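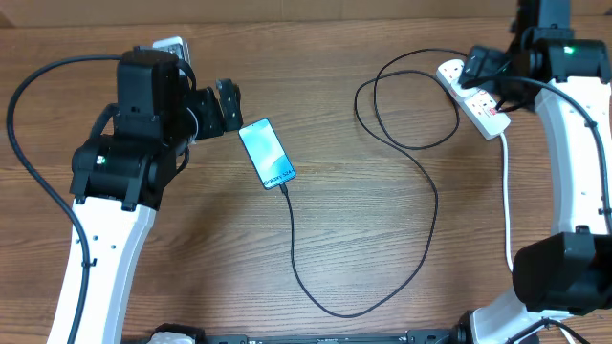 Cavbridge Library Closes Its Reading Room

Aug 19, 2022

The reading room at Cavbridge closes to the public at the end of November. The notice on the door gives the hours of the last week and a telephone number, and very little else. I have held a ticket there for 11 years and wish to set down a few remarks while the matter is still open to comment.

The room has 80 seats. On most weekdays it is well used before lunch and quiet afterwards, and it is the afternoon figures that the council has chosen to print. Ayuba Amoah, who kept the local history shelves until he retired, wrote to the council in the spring and received a courteous reply which did not answer his letter.

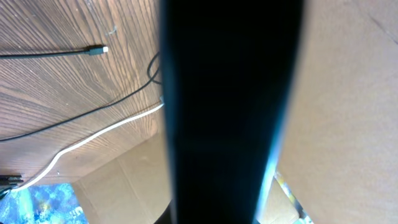

The council proposes to move the parish papers to the store at Cerwood, where they may be seen by appointment. Cerwood is served by the 29 bus, which does not run on Sundays. Readers who come for an hour after work will find this difficult – some will stop coming at all.

I do not dispute that the roof needs repair, or that money is short. Vittoria Marino has suggested that the room might open three afternoons a week until the work is paid for, and her proposal deserves a proper hearing. It was signed by 211 ticket holders.

Comments on the closure may be left at the main desk or sent by post. They should carry the reader's name and ticket number.

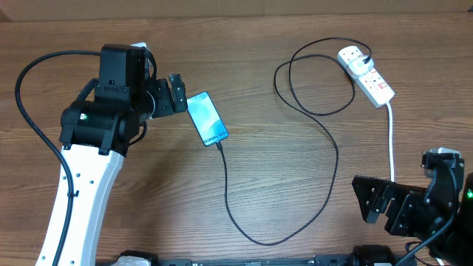
A smartphone and a white power strip on the table.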